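27 June 2023

Back from Rinedby with a blister the size of a grape and no win to show for it. I'm writing this with my foot in a mixing bowl, so excuse the handwriting when I copy it over.

I was supposed to play the third string in the squash league tonight and ended up at second, which I found out in the parking lot. Our usual second string has a sore back (gardening, apparently) and everyone else shuffled up a spot. I had spent the whole drive planning how to beat a lefty with a soft serve and then got a tall guy with a serve like a dropped piano. So much for planning!

Funny thing is I came out flying. Took the first game 11-4, and I mean I was hitting the back corners like I'd been doing it all my life. The backhand length I've been working on since January was finally there, nice and tight to the wall, and he kept turning around to look at the back glass as if it had moved. I remember thinking, okay, this is what it's supposed to feel like. I should have stopped thinking right there.

Second game I was 4-2 up and then I started watching myself play. Know what I mean? I hit a drop shot into the tin, then another one, then I got cute with a boast from the middle of the court and he just stood there and put it away. Lost that one and I can't even give the score because I quit listening to the marker. Third game he had me running corner to corner and I was breathing so loudly that somebody up in the balcony laughed. I think it was one of ours. Fourth game was better, really it was, I had him behind me for most of the rallies and we had one that must have been the longest I've played all season, and I lost the point on a bad bounce off the door. The door! I asked for a let and didn't get one and I probably said a bit more than I needed to. I did say sorry at the bar afterward. He was very nice about it, and he'd also won, so it was easy for him.

As a team we lost by one match, so mine would have done it. Trying not to chew on that. We're still ahead of Skivel on the table as long as they don't win big at home, and the Ilonum app says I've only slipped to 14 on the club ladder, one place down from where I was. I've already refreshed it four times tonight in case it changed its mind.

New shoes are going back, I think. They're Cârstea, the low ones with the gum sole, and they feel great for a game and a half and then the heel starts to rub. The guy at the store said to wear them around the house first, which I did for one evening while I made soup, so I don't know if I can complain. The old pair has a hole you could put a thumb through. I'd still rather have had the old pair on tonight.

Also need to get the racket restrung before the next match. Two of the cross strings are fraying near the frame and I kept picking at them between points, a habit I hate in other people.
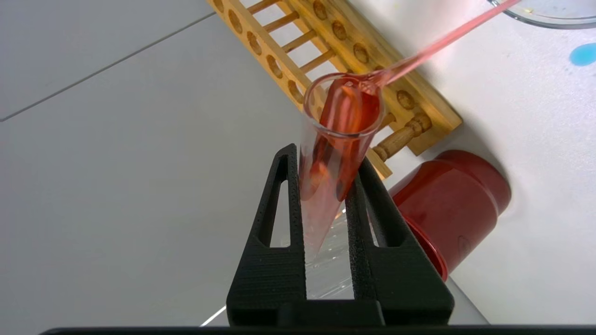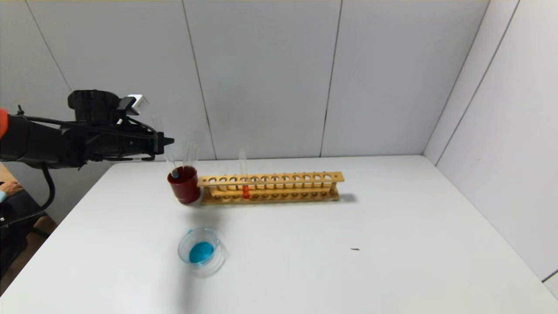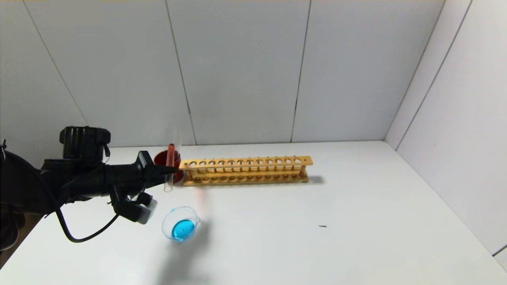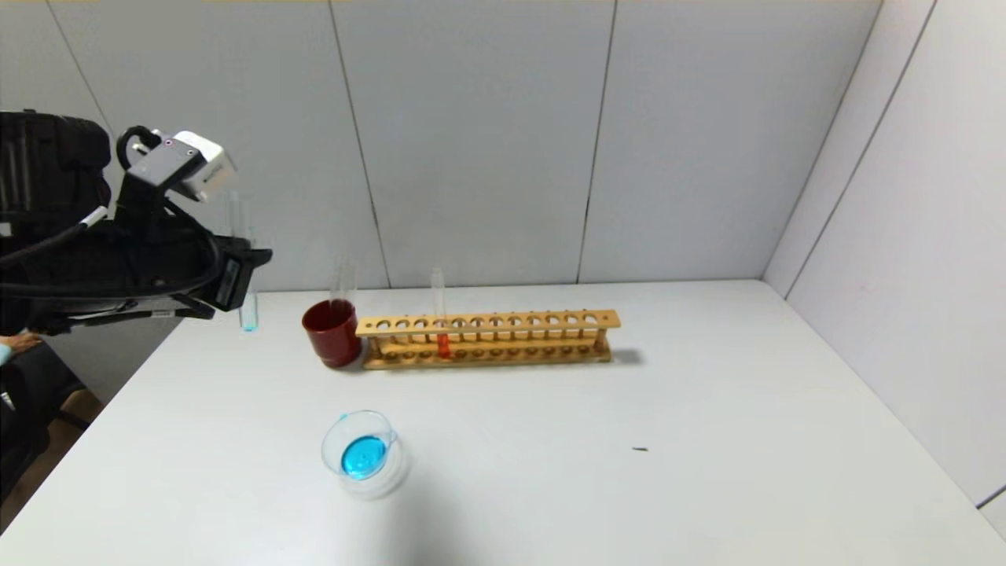 Drinks between games are something I need to sort out before the next match. I had plain water in the first break and it sat in my stomach like a brick, then switched to the powder stuff from the gym bag, which I'd mixed way too strong. It came out the same red-orange as what's in the glass tube in the first picture, and it tasted like melted popsicle with salt in it. I drank half of it anyway - and spent the whole third game feeling it slosh. Next time it's going to be one scoop, a bigger bottle, and small sips, and I'll mix it at home where I can see what I'm doing instead of in a locker room sink with my elbow on the tap.

Practice plan for the rest of the week: drop shots, on my own, until the tin stops ringing. I'd like to get 11 in a row off each side before I let myself go home, and I know perfectly well I'll be there till closing. I also want to get used to that big serve. My practice partner can't hit one like it but says she'll stand closer and throw balls at me, which she seemed a little too happy about.

Home match next, and we have to bring the food. I said I'd do the chili. Need beans, need onions, need tape for this heel.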